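Swap shelf news: a bumper winter for seeds

Well, what a response! When we asked in the October issue for spare seed packets, we thought we might fill a shoebox. By the time the hall closed for the holidays we had 387 packets, and they haven't stopped coming. Beans, mostly (everybody in Plemside seems to grow too many beans), but also leeks, chard, four kinds of kale, a lovely lot of sweet peas and one fat envelope marked only "the good squash". We'd love to know which squash, so if it was yours, do come and say.

The idea is as simple as it ever was. You bring what you won't use, you take what you will, and if you've nothing to bring this year then take some anyway and save us a pinch of seed in the autumn. There's no card to sign.
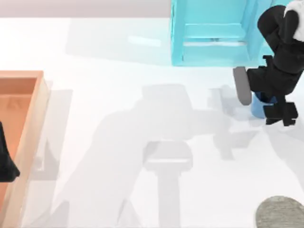 Older seed is welcome too, as long as you write the year on it. Peas and beans keep for a good few years if they've been somewhere cool and dry, and tomatoes are tougher than people think. Parsnips are the fussy ones - please only bring parsnip seed from last season, or you'll have somebody staring at bare soil until June. If you aren't sure about a packet, lay ten seeds on damp kitchen paper, fold it over, pop it in a bag and leave it somewhere warm. When nine come up, as they did with my runner beans last week, you can sow as normal. If it's only three or four, sow thickly and hope!

We've also had a run of questions about saving seed from shop-bought plants. Do try it, by all means, but anything marked F1 won't come true, and you may get something quite different from what you ate. I grew a marrow that way once which was the size of a dog and tasted of rainwater.

Readers in Nolte and Geltton have been asking whether they can join in. Yes, please! The Geltton allotments already send a box over with the library van, and it would be a treat to have Nolte's famous broad beans in the mix.
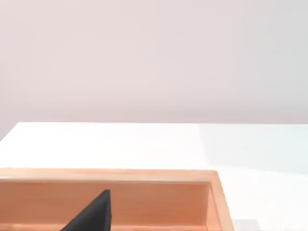
Maureen wrote in to say that the flowers deserve a bit more fuss than we give them. She took a twist of cornflower seed last spring, scattered it along the back fence at Provier Lane and had blue right through to the first frosts, with bees on it every morning. She has saved plenty and will bring it along, and she asks that people take it in small amounts so that it goes round.

Quite right, and we'll put the flowers at the front this time. We have 200 little paper envelopes ready for splitting up the bigger packets, and a jar of pencils, so all you need is a steady hand for the lobelia (which is like dust, and gets everywhere).

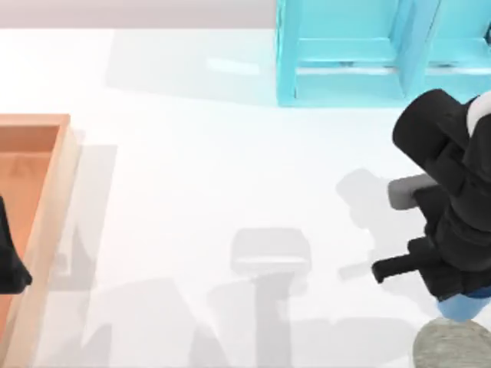
White tabletop and turquoise shelf unit.

For the impatient, there are things you can be getting on with now. Broad beans can go in pots on a cold windowsill, chillies want all the warmth you can give them, and sweet peas are happy in old loo roll tubes. Leave the courgettes alone until late April, however sunny it gets. They grow so fast that you'll only end up with great floppy plants and nowhere to put them.

Spare pots and labels are welcome as well, washed if you can manage it.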